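Giraldo House Residents' Services
Gallery: The Ground Floor Laundry Room

Page last reviewed: Saturday, May 30, 2020

Introduction

The laundry room at Giraldo House is provided for the use of all residents and their guests. It is reached from the main corridor, past the post boxes, and is open every day from seven in the morning until ten at night. The pages of this gallery are intended for new residents who have not yet used the room, and for those who have asked for clearer guidance on how it should be left.

The room was refitted in February under the programme of works agreed with Lisivik, the managing agent for the building. The old machines were taken away, the floor was renewed and the lighting was replaced. Residents who remember the former arrangement will find that the token meter has gone. Payment is now made by means of the Zivent card, which may be obtained from the office on the first floor on payment of a deposit of 20 pounds. The deposit is returned in full when the card is handed back in working order.

Loading and sorting

Residents are asked to sort their washing before they come down, so that the room is not occupied for longer than is needed. Strong colours, and reds in particular, should be washed separately from whites and pale items until the owner is confident that the dye will hold. Sports clothing in more than one colour should be treated with the same care. The label inside the garment is the best guide to temperature, and where two labels disagree the lower temperature should be chosen.
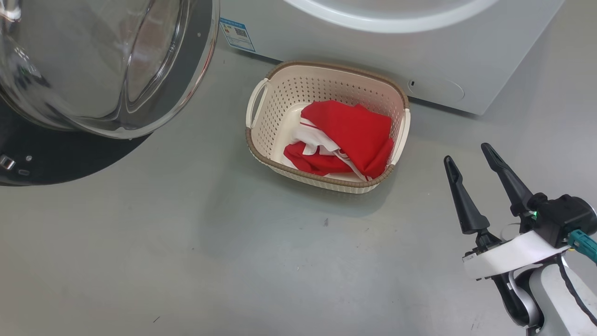
Pockets should be emptied, zips fastened and shirts turned inside out where the label advises it. Coins, hair grips and paper handkerchiefs account for the greater part of the repairs reported to the office, and the cost of these repairs is met from the service charge paid by every household.

Baskets may be placed on the floor in front of the machine while it is being filled or emptied. They should not be left there during a wash. Residents are reminded that the corridor outside is a fire exit route and that nothing may be stored in it, even for a short time.

Powder and liquid

Detergent is not supplied. Powder, liquid and capsules are all suitable, provided that the quantity given on the packet is not exceeded. Too much detergent leaves a residue in the machine and on the clothes, and it is often the next user who has the trouble of it. Any spillage should be wiped up at once with the cloths kept on the hook behind the door.

Residents with sensitive skin may wish to run a rinse before their own wash. No charge is made for this, and the Zivent card will not be debited if the rinse programme is chosen on its own.

After the wash

The person who has used a machine is responsible for emptying it and for leaving it fit for the next household. Small things are the ones most often left behind, and the office holds a considerable number of single socks as a result. A sock can easily come to rest at the front of the drum — the red and white one shown lies near the lower lip, with its white band draped over the edge of the gasket — and anything in that position should be lifted clear before the door is shut. The fold of the rubber should then be checked by hand along its full length, and the drum turned once to bring down whatever remains at the back.

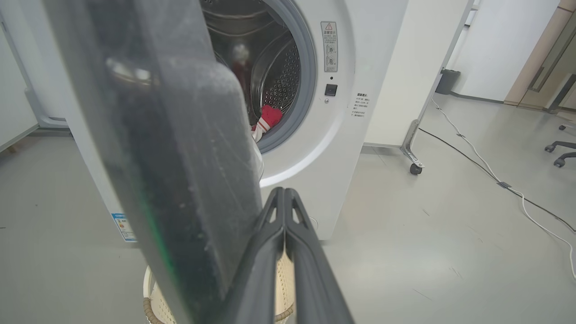

Drying arrangements have not changed. The drying room on the same floor is fitted with fixed rails, and each household may use 2 of them at any one time. Washing may remain on the rails overnight but should be collected by noon on the following day. Items left longer than this will be folded and placed on the shelf beside the office door, where they may be claimed without charge.

Wet washing should not be hung over the banisters or from the windows facing the courtyard. This is a condition of the lease — see the section on common parts in the residents' handbook — and the managing agent is obliged to write to any household that does not observe it.

Faults and enquiries

A machine that fails to drain, or whose door will not release at the end of a programme, should be reported to the office before any attempt is made to open it. Residents should not remove any panel or filter cover themselves. Repairs are carried out by Boltuda under the maintenance agreement, and a notice will be placed on the machine until the work has been completed.

Lost property from the laundry room is kept for one month. Enquiries, including requests for a replacement card, should be addressed to Hernán Cuadros, Residents' Services, on extension 185. The office is closed on Sundays and public holidays.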